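Workshop notebook, May, started 7:40 a.m.

Book: the Garneo ledger, still. Day two of the paste.

Left off with the spine stripped and the first four sections soaking up methylcellulose under blotter. The old adhesive is hide glue of the sort that was evidently sold by the bucket and applied with a broom. Under the glue there was a layer of mull, and under the mull there was more glue, and under that a strip of newspaper somebody had used as a lining. The newspaper is advertising corsets. I have kept it in a folder, unread apart from the corsets.

Paper count for the record: 373 leaves, 39 of them with tears that need tissue. Pagination stops at 776, which is more pages than the leaves can hold, so either leaves have gone or the clerk skipped numbers when he was bored. I lean toward bored. The jump comes between two pages in the same ink with an entry that carries straight over, and there is no stub in the gutter.

8:55. Tried the Koo tissue on a test tear from the back flyleaf. Toned it with thinned acrylic first, came out the color of weak tea, good. Laid it down with wheat starch paste, Remay, blotter, weight. Lifted at the half hour and it had cockled along the grain. I had the grain the wrong way, as I have told every intern for years not to do. Did it again the right way. Flat.

9:30. Foil and covering samples. Esperanza wants the new clamshell box to have some gold on the label, as the client used the word "handsome" twice on the phone. My feeling is that a ledger of feed deliveries can survive without gold, but I was outvoted one to one. The thing to settle is matte or bright. Bright foil on a blue cloth looks fine flat on the bench and then disappears into glare the moment it's picked up. Matte holds its lettering better against light, and small type needs all the help it can get.

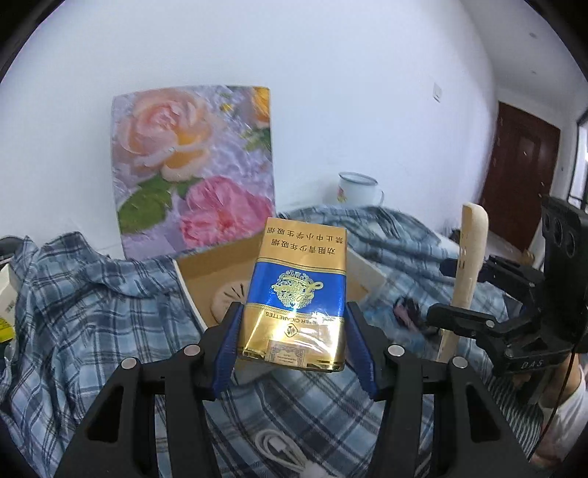 Matte gold up top, glare lower down. Small type suffers.

So: matte foil, and nothing on the label under 14 point. Wrote that on the job card in pen so it can't be argued with.

10:15. Paste notes. The Manonico starch took longer to cook than the old stuff and went through the sieve with a sulk. Three passes. Diluted it to light cream for the tissue and left it thicker for the spine lining. If anyone wants to use the rest, it's in the fridge in the jar marked PASTE, beside the jar marked NOT PASTE, which is yogurt and is mine.

11:00. The press is creeping again. I tighten the left screw, the right one loosens in sympathy. Stidar have offered to sell us a new bearing plate for a sum that would buy a decent secondhand press. Shimmed it with card. Fourth time I have written "shimmed it with card" in this notebook and I don't expect it to be the last.

1:20 p.m. Closure for the loose-document wallet that goes in the box with the ledger. Ties are correct and get cut off by readers in a hurry. Velcro is an abomination. That leaves a snap under a curved flap, with the stitching kept close to the flap's edge so the leather can't curl. I'd want the snap to sit near the peak of the arch, and on the outside of the box, away from anything paper. Metal next to the ledger is how we got the rust stains on the front endpaper.

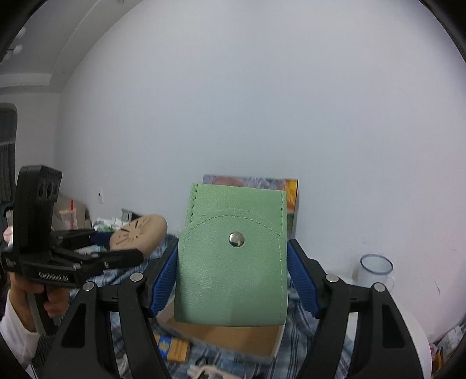

Still to do

Line the spine: two layers of Japanese tissue, then linen. Don't let me skip the linen.

Mend the rest of the torn leaves. Start at the back, where the paper is worst, while I still have patience.

Ask Esperanza whether "handsome" extends to a ribbon. If yes, ask again on a different day.

Order blotter. We're down to the sheets with coffee rings, and the rings are starting to overlap.

Write to the client about the page numbers before he counts them himself. Suggested wording: the volume appears complete, the clerk less so.

4:50. Sections out from under blotter, all flat but the third, which has a ripple at the tail. Redamped, back under weight overnight. Sieve washed. Fridge jar relabeled in bigger letters after an incident with the yogurt.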